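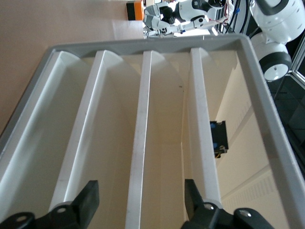 Mindeck Support wrote: Thanks for sending the log. Before we swap any hardware, could you check which finger profile is loaded in Cowie, and let us know if the problem shows up with every part or only some of them?

Hi, and thanks for getting back to me so fast! Profile is the stock one, "Allside wide," same as it was out of the box. I never changed it because the quick start told me not to, haha.

As for which parts, I spent most of the day on that. Quick recap, as I know these tickets get passed around: we have the Allside two-finger kit on trial through Flavton, and I'm the one who has to write up whether we buy it. The job is boring and simple. Pick loose electrical parts off the table, drop them in the divided tray. On most picks it's great. Then every so often the fingers close, the status light goes green, Cowie logs GRIP OK, and the arm travels all the way to the tray holding nothing at all.

I ran 700 cycles overnight and it claims 94 percent good. I don't believe that number, since an empty trip still gets counted as good if GRIP OK came up!

So, part by part:

Push buttons, both colors: fine if it grabs them by the collar. If it goes for the cap end it's hit or miss, because the mushroom shape lets the fingers ride up.

Orange box: fine, as long as there's room next to it to get a finger down. If a finger comes down too close it nudges the box and then the pick point is off.

Capacitor: the worst one by a mile. It's a cylinder on its side, and it rolls when the first finger touches it.

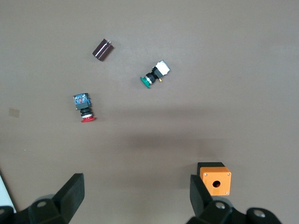
I tried slowing the close speed way down and that helped the capacitor a lot, but then the push buttons started timing out (error 12, which isn't in the manual I have, by the way, can you send a newer one?). I also bumped the settle delay to 200 ms. No change that I could see.

Things I have already done, so you don't have to ask:
Power cycled the controller, twice
Reseated the gripper cable at both ends
Re-ran the zero routine with the fingers empty
Wiped down the finger pads
Went back to the December firmware, same thing, so I put the current one back on

My hunch is that GRIP OK only looks at motor current and doesn't care where the fingers ended up. If they close on each other, the current goes up too, right? Is there a setting for minimum width? I found a field called "min_gap" on the advanced page but it's grayed out for me.

Mindeck Support wrote: Good catch on min_gap. It's locked on trial licenses by default. We've unlocked it on yours as of 18 June 2021. Please sign out of Cowie and back in, set it a little under your thinnest part, and rerun. New manual is attached to the ticket.

OK, it's unlocked and I set it for the capacitor. Ran a short batch before I left and got two misses, both flagged as misses this time, so the arm went back and tried again like it's supposed to. Yay!

Error 12 still comes up at the slow close speed. Can I set the speed per part, or is it one value for the whole job? Please leave the ticket open until I hear back on that one.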